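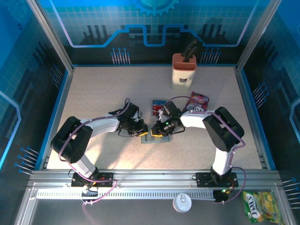
Flat case, gray-green, on a speckled tabletop.

FOR IMMEDIATE RELEASE

Uvico opens June bag sewing weekend to home makers, new Troncoso tote pattern out now

SINHOLM, December 26, 2018 - Uvico, the sewing pattern shop, is taking sign-ups for its first bag sewing weekend. Dates are set for June, 2 days, Saturday and Sunday, at the Cliltolmont Hall in Sinholm. Room for 90 sewists. Registration open as of this morning on the Uvico site.

Also out today: the Troncoso, a lined tote with a zip top, a slip pocket and a recessed zipper panel. PDF download or printed paper. Paper copies ship after the holiday, please allow a few extra days.

The Troncoso went through 6 rounds of testing. Early versions had a strap that twisted at the shoulder, so the strap was widened and the anchor points moved in towards the center seam. The gusset was redrafted twice. Testers who sewed the first draft will get the final files by email, no need to write in.

Skill level: confident beginner. If you have put in a zipper before you can make this bag. Quilting cotton works with fusible fleece behind it. Canvas and waxed canvas both work, skip the fleece. Faux leather only if your machine can handle the layers at the corners, there are four thick ones and they are not fun on a light machine.

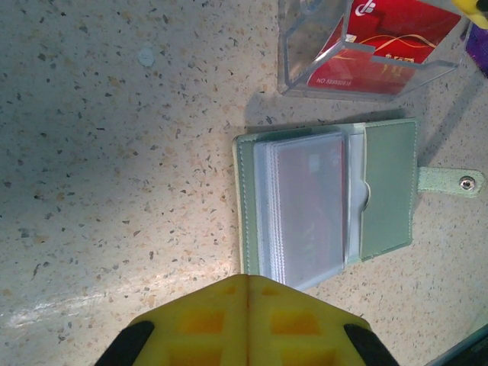

Pattern pieces are nested by size, with seam allowance included, and the cutting list is on page one this time. Customers asked for that a lot after the last pattern. Layers can be switched off in the PDF so you print only the size you need.

Weekend sign-up covers both days, the printed pattern and lunch. Does not cover fabric or hardware. Bring your own machine, power cord and foot pedal (please check the bag before you leave home). Irons and cutting tables will be in the hall. Saturday is cutting, interfacing and the outer shell. Sunday is lining, zipper, straps and finshing. A swap table runs both days for leftover hardware and remnants.

Uvico has 400 printed copies of the Troncoso on hand. When those are gone a second printing will follow in spring, the PDF stays up either way.

Shops that want to carry the paper pattern should use the wholesale form on the site. Sample bags can be loaned for window display, first come first serve. Review copies for sewing blogs and newletters on request.

Media contact: Uvico press desk, Sinholm. Product photos and line drawings available.

###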